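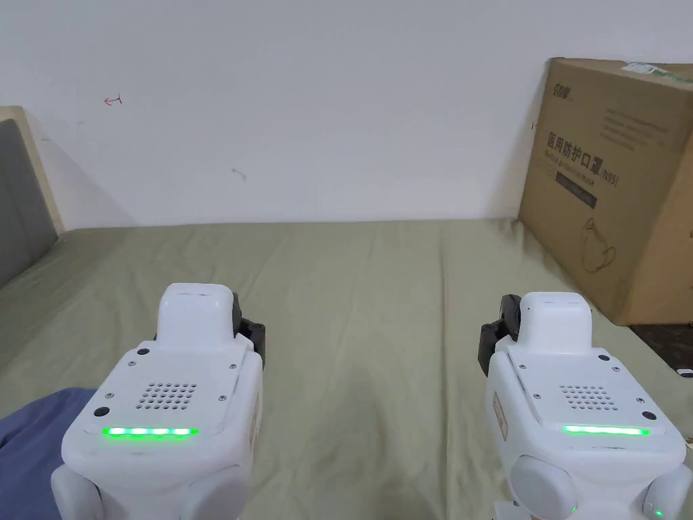
Furnished rooms in Biltia must come with bed linen from June

Landlords who rent out furnished rooms in the city of Biltia will have to give every new tenant a full set of bed linen, the city housing office announced in the morning. The new rule starts in June and covers 3000 rooms that are registered as furnished.

Until now the word "furnished" in a Biltia rental contract meant a bed, a table, a chair and a place to hang clothes. A mattress was also required, but nothing was written about what goes on it. Many tenants arrive by train or by bus with one suitcase and spend the first night under their own coat.

Under the new rule each bed must have two fitted sheets, two pillowcases, one duvet and two duvet covers. The fitted sheets must be the right size for the mattress. The linen does not have to be new, but it must be washed and without holes. It is written on the same list as the furniture, and both sides sign the list on the day when the tenant gets the key.

The question of who pays for damage was the most difficult part of the talks, which lasted through the winter. The landlords wanted to keep a separate deposit for linen. The housing office said no to this. A landlord can ask for money for a sheet that is torn or missing, but not for one which became thin or lost its color from washing.
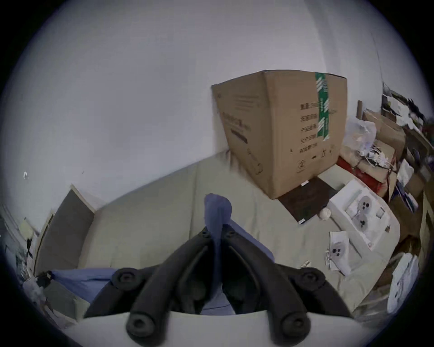
The landlord must also wash the duvet before a new person moves in. For this the office gives a limit of 13 days after the old tenant leaves. If the room is rented again sooner, the washing must be finished before the new tenant gets the key. A receipt from a laundry is accepted as proof, and so is a signed note from the landlord who washes at home.

Skalell, which has the largest number of furnished rooms in the city, already gives linen in its newer houses. The company said it will need to buy sheets for its older buildings near the river, where beds were bought at different times and have several sizes. It has asked the office if it can give flat sheets in these rooms for the first year. The office has not answered yet.

Smaller landlords are less happy. Some of them rent out only one room in their own apartment, and they say that a duvet and two covers of good quality cost more than they expected. The office offers them a joint order through the Yurt warehouse on the east side of the city, where sheets, covers and pillows can be bought at the price that hotels pay. Orders are taken until the end of the month before the rule starts. The goods must be picked up in person.

Tenants were asked for their opinion during the winter. Most of the letters that came to the office were from students and from people who work in Biltia for one season. Many wrote that the sheets were not the big problem, and that a duvet is the thing which is hard to bring and hard to store later. Other letters asked for curtains, which are not part of the rule.

Stella Lema, who leads the furnished housing section at the office, said the list was kept short on purpose. "We had a longer list at first, with towels and a blanket, and then nobody could agree about the towels," she said. According to her, towels may come back in the next discussion, but she did not want to promise it.

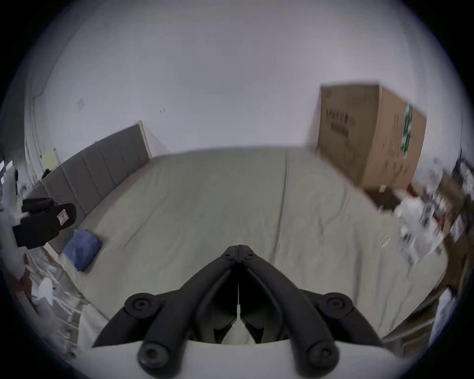 Anil Kotian wrote below the announcement on the city website that he rented three furnished rooms in Biltia before he found one with a clean mattress, and that the rule should say more about this. "A new sheet on an old mattress is still an old mattress," he wrote. He also asked what happens in houses where the contract was signed before June, as his own was.

For these contracts nothing changes at first. The rule is only for contracts which are signed after the start. If an old contract is made longer, the landlord has five weeks to bring the linen and to correct the furniture list. A tenant who already has his own sheets and does not want others can say so in writing. In this case the landlord does not have to give them, but he must keep a set ready and hand it over if the tenant changes his mind.

The age of mattresses is not in the text. The office said it will look at the question separately together with the fire rules for bedrooms, and it gave no date.

Controls will be done by the same people who check smoke alarms and heating. They will look at the signed list and, if the tenant agrees, at the room itself. At the first visit a landlord gets only a written warning. A fine can come at the second visit, and its size depends on how many beds are without linen. Tenants do not pay for the control.

The city will also open a place where landlords can leave linen they do not need, for example after they close a room or change to another bed size. It will be on the ground floor of the Teltinside building, next to the bicycle repair shop, and open in the afternoon. Washed sheets and covers are accepted in all colors. Pillows are not accepted. Tenants with a rental contract in the city can take one set for free.

The full list of required items, with the sizes for single and double beds, is available at the housing office and at the city library. A version in four more languages will be ready before the rule starts.
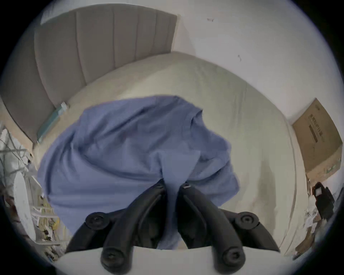
Blue cloth on a bed with a pale cream mattress sheet.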